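Open day at the Corkeo building, Undard

I went along in June, mostly because a neighbour had a spare ticket and the rain had put paid to the garden. The leaflet promised "a fresh look at everyday spaces". I have been to a few of these and the looks are rarely fresh.

Doors opened at 10 and there was already a queue past the bike racks. Entry was £5, which got you a map with two of the rooms swapped round. Consolacion Pascual took our group up to the first floor and talked well, if a bit fast, about storage and why shared kitchens go wrong. Her view is that people will keep a place tidy if everything is in plain sight. I have shared an office with 40 people and I doubt it.

The mug table was the part everyone had been told to see. Mugs on a tray, pens in a clear cup, wire baskets up on the rails so the tabletop stays free. Fine as far as it goes. I do wonder who wants to reach up to a basket for a teaspoon.

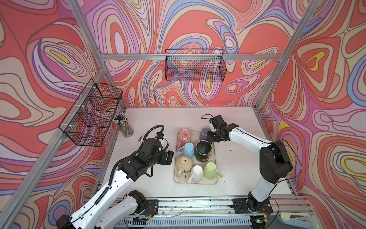

The mug table, with that wallpaper.

The wallpaper got more talk than the storage did. Coral, pink, lavender and blue, all swirling, on every wall you faced. A woman behind me loved it. I would give it a week before I asked to move desks. The mugs were a mixed lot, most of them upside down, and I liked them more than anything bought as a set. There were crumbs on the tray, though – not a great advert for the method.

Downstairs, Hernonis had a stand selling drawer dividers and Cabrera was doing coffee, decent but slow. Parking is on the far side of the site and badly signed. Take the 157 bus if you can, it stops by the gate.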